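Neria module, week 3
Gathering demonstrations for a pick-and-place policy
Handout to accompany the lecture. Read before the lab session.

1. What counts as an example

For this course an example (also called an episode or a demonstration) is one complete attempt at one instruction, from the arm leaving its rest position to the arm coming back to it. It holds the camera images, the joint positions, the gripper command and the sentence that was given to the operator. If any one of these is missing, the episode is thrown out. We do not patch episodes by hand.

The learner copies what the operator did. It has no idea of the goal beyond what the examples show, so if every operator approaches a sponge from the left, the learned arm will approach from the left too, even when something is in the way. Most of what follows is about avoiding habits of this sort.

2. The Tekico set

The set used in the labs is called Tekico. It has 1,175 episodes, recorded over 37 sessions. Each episode is capped at 60 seconds. Operators who run out of time stop where they are and mark the episode as unfinished. Unfinished episodes are kept in a separate folder, as we shall need them in the second half of the module when we look at failure detection.

Instructions are short and use everyday words: "put the sponge in the tray", "move the pepper next to the lid". Operators read the sentence aloud before they start. This slows the session down a little, but it cuts the number of episodes filed under the wrong instruction.

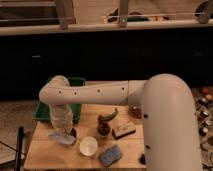
Object choice matters more than students tend to expect. A set made only of cubes will teach the arm to grip cubes. We want things that differ in shape, in stiffness and in how well they stand out from the table, and we want them close enough together that the arm has to choose between them. A green chili pepper lying near a small pot, with a white disc and a blue sponge further forward, already gives four quite different grasping problems. The disc is low and flat, so the fingers have very little to close on. The pepper is long and slightly curved, and the angle of the wrist has to follow it. Note also that the arm hides part of the green tray from this camera. A policy trained on one fixed view has to cope with that, or be given a second view.

3. Resetting between episodes

Resetting is dull and it is where most sets go wrong. Left to themselves, people put things back where they found them. After an hour the objects are in the same few places every time and the learner can do well by remembering positions.

In the lab, use the Nakpan layout sheets. Each sheet gives a rough position and direction for every object. Place by eye; do not measure. Small errors in placing are useful to us. Change the sheet after every 3 episodes, and change the instruction each time you change the sheet.

Do not tidy the table during an episode. If an object rolls off, let the operator finish or give up, mark the episode, and then pick the object up.

4. Operators

Use more than one operator for each instruction. People differ in speed, in how high they lift and in how long they wait before closing the gripper. Some spread is good. Very long pauses are not, as the learner may copy the pause and never leave it – this is the most common fault in student sets. Practise each instruction twice without recording before you begin.

5. Checking

Stallus, the playback tool on the lab machines, shows the images and joint traces side by side. Before handing in, go through every episode at double speed and check:

the sentence matches what was done
the gripper trace opens and closes where the images say it does
no hand enters the view while the arm is moving
the last image shows the arm back at rest

Reject freely. A smaller clean set has beaten a larger careless one in each year of the lab.

6. For the lab

Work in pairs. Record one instruction from the printed list and one of your own, using at least two layout sheets for each. Hand in the episodes, the rejected ones included, with a page of notes on why each was rejected. The deadline is Sun 9 August. Marks are given for the notes as well as for the data.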